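Sorting flowers, one stem at a time

By Thaddäus Lüthi
24th August
14 comments | 37 shares

The workshop in Irnusmont has a laser cutter that works and a lathe that mostly does. Leonie Reisinger and Hongmei Deng have had the tables by the wall since spring. They are building a two-armed sorter they call Grurnel, and they are teaching it to handle flowers.

Reisinger repairs dental equipment for a living. Deng writes software for a shipping company and joined the workshop to learn welding. "I still can't weld," she says. "Leonie needed someone to look at her motor code, and that was the end of welding."

The first version had one arm and picked up wooden blocks. Reisinger got bored with it in a month. "A block is the same from every side. You close on it and you're done. I wanted something where the place you grab matters."
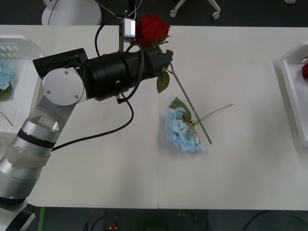

Deng was against flowers at first because she thought they would have to buy fresh ones every week. Reisinger ordered artificial ones, and they have held up well enough that most of the first batch is still in use. The job is to take a flower off the table and put it with its own kind. A rose is the easier of the two, Deng says, but only if the arm gets hold of it properly. When the gripper has it up by the bloom, with the whole stem hanging off to one side, the far end can sweep across whatever is lying next to it, and a hydrangea left on the table close by is easily dragged along. "We lost a lot of runs to that," she says. "The grab was fine. Then the stem did something stupid."

They log every run in a notebook. The count stood at 342 when I visited, and Reisinger wants 100 clean ones in a row before she shows it to anyone outside the building. Their best streak so far is five.

I asked what ended it. "A cable," Reisinger says. "It caught on the edge of the table and the arm stopped short. We've moved the cables four times. I'd like to move them again but Hongmei won't let me."

"She moves them and then my calibration is off," Deng says.

The second arm went on in early summer. Both women describe that as the hard part of the project, and they disagree about whether it was worth it.

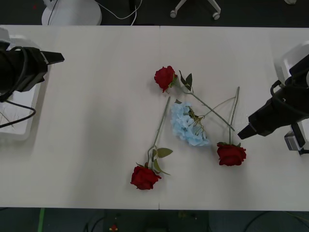
Reisinger's case for two arms is reach. A single arm had trouble with anything on the far side, and it had to approach every stem from the same direction. With a gripper coming in from each side, the closer one can take the flower. Deng's case against is that they now have to keep the arms out of each other's way. Her test for this is a loose pile in the middle, three roses and a hydrangea with the stems lying over each other, and she changes the layout between runs. One rose stem across the hydrangea's is enough to make the choice of what to lift first matter. "It should take the top one," she says. "It doesn't always agree with me about which one is the top one."

Neither of them would say what the parts have cost. Reisinger paid for the arms and Deng for the computer, and they split the rest.

They plan to run Grurnel at the workshop's open evening in September, streak or no streak. Deng would like to add a third kind of flower by then. Reisinger would like her to wait.

"Tulips," Deng says. "They're basically a stick with an egg on it. How hard can it be?"

More from the workshops
Nouhaila El Sherbiny rebuilds a knitting machine
Grullora tool library changes its opening hours
Sirkka Tuominen on winding your own motors
A shared kiln for Tanasarn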